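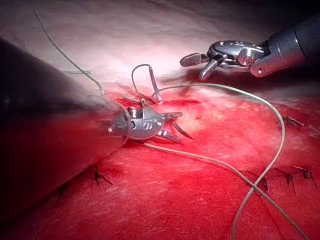 Reading time: 4 minutes

Home | Notes | Projects | Talks | About

Segmenting thread before planning with it: notes on the suturing stack

Last updated: June 2, 2022

Since April I have been responsible for the perception and planning layers of Naltus, the software that our group at Cerkotska uses for suturing on practice tissue with two instruments. Colleagues have asked for a written account of the current state of the work. I am placing it on my own site, as the project pages are reserved for released versions. The views given are mine.

The difficulty I wish to record concerns thread. A needle is small and shiny, but it is rigid, and once a few points along its arc have been found the remainder may be inferred from its known shape. Thread offers no such help. It drapes over an instrument shaft, leaves the view, returns from another side and crosses the incision on its way. A planner that treats each visible strand as a separate object will sooner or later direct a jaw through a loop that it believes to be open space.

Our first tracker, written by Miklós Bozsik, followed the suture as a single curve beginning at the needle. It performed well on clean pads. Its performance fell sharply on pads that had already been used, where tied knots with short cut tails lie close to the incision. The tails are thin and of the right length to be taken for a piece of live suture, and the tracker would jump to one of them and report, with high confidence, that the thread had come to an end. Loose offcuts on the tissue caused the same error.

Three changes have been made.

The first is a separate class for finished knots. Qiuyue Xia relabelled 3000 frames so that knots, tails and loose fragments are marked apart from the working strand. The network now proposes all of these, and the tracker is forbidden to join the working strand to anything in the finished class. On our held-out set of 500 frames the jumps to a knot tail have fallen from 200 to 20. I consider this sufficient for planning at low speed and insufficient for anything further.

The second concerns colour. The red stain on the pads darkens along the incision, and the pale greenish-grey suture loses contrast where it passes over the wettest patches in our recordings. Covadonga Lorente proposed that the detector be given a normalised image in which the red channel is compressed before any edges are computed. The change amounts to a few lines of code and was of more use than the larger network we had been training at the same time. That network has been set aside.

The third is in the planner. Strands which leave the image are now kept as open ends with a region of uncertainty that grows over time. Formerly they were deleted after a short interval. If a path for either instrument would enter such a region, the planner must slow down or ask for a new view. The operators dislike the pauses. Tímea Kocsis, who maintains the operator console, has added a small indicator giving the reason for each one, and complaints have become less frequent, although the pauses themselves have not become shorter.

I should also mention the shaft mask. With the camera so near the left instrument, its shaft takes up a large share of the image and throws a deep shadow on the tissue beneath it. We mask the shaft from the joint readings and a simple cylinder model. The shadow was not masked, and knots lying within it were missed. Géza Bozsik has extended the model to predict the dark band along the lower side of the shaft, and the detector threshold is lowered inside that band. The result is acceptable when the light comes from above. We have not tested other arrangements, and the release notes will say so.

Reflections on the metal wrists remain a source of false needle points. The present remedy is to reject any point that falls on the projected outline of either wrist, with the consequence that the needle is sometimes lost at the very moment when it is held close to the jaws. A better method is required. I have begun to compare two: fitting the needle arc jointly with the pose of the jaws, and carrying the last good estimate forward while the jaws remain closed on it. Neither is ready to be reported.

The labelling tool, Gulyás, has been updated to support the new classes. Anyone holding older label files should run the conversion script before opening them, as files saved without conversion will lose the distinction between tails and working thread. The replay viewer, Dellgate, reads both formats and needs no change.

Comments on the open-end rule would be particularly welcome from groups that have dealt with cable or rope, where the same question must arise on a larger scale. I shall add the needle results to this page once the comparison is complete.

Contact | Copyright 2022, all rights reserved | Back to top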